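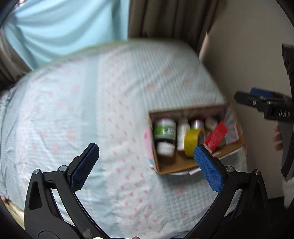
Siobhán Noonan wrote to me after the last column to say that I'd gotten packing completely wrong, that the floor is the worst place in the house to do it, and that I should go and talk to Menaka Begum before I gave anybody any more advice.

7 min read

So I did! I had written (those of you who were here will remember, and some of you were pretty loud about it) that you should clear a patch of floor, set out your boxes and sit down in the middle of it all. I still like sitting on the floor. But I'm also a person who had to be helped up off it in March, so I was open to hearing the other side.

Menaka packs on the bed. She packed up her parents' place on the bed, then her sister's, and for seven years now she has packed for other people too, under the name Trorkamance, which she says came from a misspelled email and stuck. She doesn't do the trucks. She does the part before the trucks, with the drawers and the shelves and the thing you forgot was on top of the closet.

When I got there she had an open box on the bed already, on top of a pale blue and white sheet with pink flowers, and we talked in the bedroom because, as she put it, "the living room chairs are under things."

I asked her right away about the floor.

"Your back," she said. "That's all. Everything else I could say about it is extra. You bend down for the box, you bend down for the tape, you bend down for the scissors, and by lunch you hate everything you own and you start throwing out stuff you're going to want."

But isn't a bed soft? I said. Doesn't the box tip?

"It leans. Let it lean." She pressed the mattress next to the box to show me, and it leaned toward her hand. "If it's leaning toward you, you can see the bottom. I like to see the bottom. People fill a box from the top, if you know what I mean. They put in what's in their hand and then there's a hole underneath, and then it goes crunch."

She strips the bed down before she starts. Comforter off, pillows off, but the sheet stays on, and it should be one you're fond of but not too fond of. I asked about that, because to me a sheet is a sheet.

"Tape sticks to a fuzzy blanket. It doesn't stick so bad to a cotton sheet. And small things show up. You drop an earring back on a bedspread, it's gone. And then when you're done you pick up the corners, shake it out over the tub, and all the little bits of cardboard go in there and not in your bed." She thought about it. "I had a client who packed on a white sheet and slept in it after. He said it was like sleeping in toast."

I laughed at that for longer than I should have.

Then there's the box itself. Menaka likes a box with some kind of pattern on the inside. The one on the bed had pink and teal rays on the inner sides and plain brown cardboard at the bottom, and I'd been admiring it since I walked in. Does she choose them that way?

"I keep them when I get them. Gift places, cosmetics, those subscription things. The customer gets to the new house, everything's brown, everything's labeled KITCHEN in my handwriting, and then there's one that opens up pretty. I put the first night in that one."

The first night, it took me a minute to understand, is a category. It's the stuff you'll want before you've found anything else. She's strict about what goes in and she's had arguments over it. A can opener goes in. A lamp doesn't, because it's too tall and it takes over ("you'll have a ceiling light, you'll live"). Soap, a towel, the phone charger, the kid's cup if there's a kid. Something to eat out of. Toilet paper, which she says is the thing people laugh at when she packs it and then text her about later.

"And the shower curtain," she added. "Put in the shower curtain and the rings. You never remember you own those."

I wanted to know how long a bedroom takes. She wouldn't say. She's been burned, she told me, by people who hold her to it. What she will tell you is what she charges, and a single room with closet is $375 whether it takes her the morning or the whole day. I said that seemed like a lot of trust on her side.

"It evens out. I had a lady at the Ngata apartments, one closet, it was nothing, I was home before the mail. Then Nuwan."

Nuwan Wanigasekara is a name that came up a lot! He moved out of a one-bedroom with more than 300 board games, and every one of them, according to Menaka, was in a box that was not the size of any other box. I called him afterward, because how could I not. He was delighted.

"She's still mad about it," he told me. "She had them all over the bed in stacks and she was sort of turning them around like a puzzle. I offered to help and she gave me the tape to hold. I held the tape for, I want to say, the entire afternoon."

I read this back to Menaka and she said, "He was a very good tape holder." Then she said he'd wanted to stop and read the rules for things.

That got us onto what she thinks is the real problem with bedrooms, and it's that you keep finding stuff. A kitchen is fast – a plate is a plate. In a bedroom you open a drawer and there's a birthday card. She has no cure for it. She gives people an envelope and says anything with writing on it goes in the envelope, unread, and they can read it all at the new place sitting on the boxes.

"Do they stick to that?" I asked.

"No. But it gives me something to say."

I brought up curtains, mostly because I'm about to move myself and I've been staring at mine wondering. Hers were up, a light blue one and a dark brown one behind the bed. When do they come down?

"Last. Last, last, last. I leave everybody's up until the bed's apart. You're going to sleep one more night there, you're going to change your shirt there. And then they're the best padding you've got. People pay for bubble wrap and they've got these big heavy curtains hanging right there." She rolls lamps in them. She rolled a mirror in a pair once and drove it across town on her own lap while her cousin drove, and she said I could print that if I also printed that you shouldn't do it.

You shouldn't do it.

We talked for a while about labels, and I'm going to skip most of it because I got an earful and my notes from that part are mainly arrows. The short version: write on the side, never on the top, because the top is going to have another box on it. Write the room it's going to, and don't bother with the room it came from. If you're moving from one bedroom into two, decide now whose it is. Use the fat marker. She's tried the colored stickers and they fall off in the cold.

She also stops at eight boxes. Once there are eight closed boxes in the room she carries them out to the hall, or wherever they're waiting, before she opens up another flat one. I asked why eight and she shrugged. It's how many fit along the wall in her mother's old bedroom, and that's where she learned.

What about tidying first? This was the other thing I'd gotten letters on. My advice in the last column was to tidy the room before packing it, so you know what you've got. Sota Shibata wrote in to say he'd tidied for a solid week and then had no energy left to move.

Menaka sided with Sota. "Don't fold it nice. Don't dust it. Pick it up and ask if you'd carry it up the stairs. If you'd carry it, it goes in." And if you wouldn't? "Then there's a bag for that on the doorknob." She hangs the giveaway bag on the doorknob so that she bumps it every time she goes by, and when it's heavy enough that the door won't stay open she takes it down to the car.

I asked her if she'd packed her own bedroom this way, and she looked at the bed for a second.

"I've never moved out of here," she said. "I pack other people. Mine I just rearrange."

Some practical odds and ends she asked me to pass on. Fidwood, the storage place off Virska Road, will take your flattened boxes if they're dry and still have their flaps. Socks go inside shoes, and shoes go at the bottom. Do not put the tape on the bed, it will end up under you. Hang the scissors on something. And if you have a cat, shut the cat out before you open the first box, and check the box anyway.

I went home and took the comforter off my bed. I've got a box going up there now with winter sweaters in it, leaning like crazy, and I can see the bottom, or could until the sweaters went in. My back feels fine. Siobhán, you can stop writing to me.

Comments

Siobhán Noonan
I will not stop writing to you. Glad you went. You left out the best bit though, she told me once to pack the pillows last in garbage bags and then use them to fill up the gaps in the car. Worked like a dream with our little hatchback.

Nusrat Biswas
Does the bed thing work with books? I tried it and the box sank so far I couldn't get my hands under it to lift. I ended up with it on a dining chair next to the bed, which was okay.

Nuwan Wanigasekara
Nusrat, yes, half full and then move it to the floor to finish. That's what she did with the heavy games. Also, I only read the rules to a couple of them.

Sota Shibata
Feeling very vindicated about the tidying. We have a giveaway bag on the doorknob now and my wife has walked into it twice.

threeflightsup
what size marker is the fat marker? I bought one that said jumbo and it bled right through onto the towels

Nusrat Biswas
Tried the chair again with the cookbooks. Get a sturdier chair than mine.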